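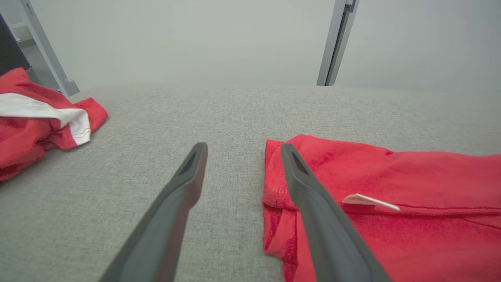
Our project looked at how people fold sports clothing and how much space each way of folding takes up. We started with red tops because the students at Altard had plenty of them. The hem turned out to be the best place to begin, as the stitching runs in a line close to the fold and is easy to follow. The small white tag sticking out of a seam was used to tell similar tops apart. Ottilie Danzer wrote the folding steps and Kwabena Yakubu measured the piles.

We folded 39 tops by the flat method and the same 39 by rolling. Each pile was measured after 2 minutes under a 200 g weight.

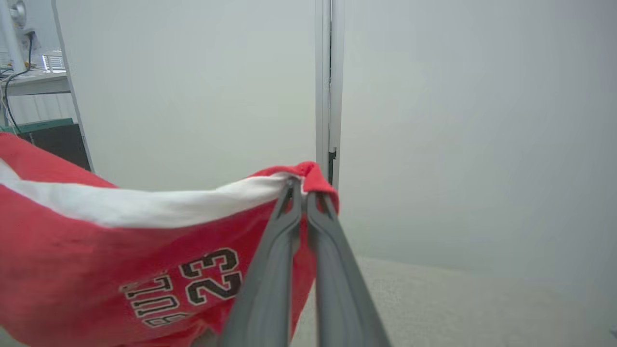 Printed tops were harder. Large numbers and letters make a stiff patch, and a fold across them opened again in several of our trials. We changed the steps so that the fold falls above the print. Rolled tops took up less room in the drawer but came out more creased. Nandini Kamath repeated the drawer test in October and got the same order.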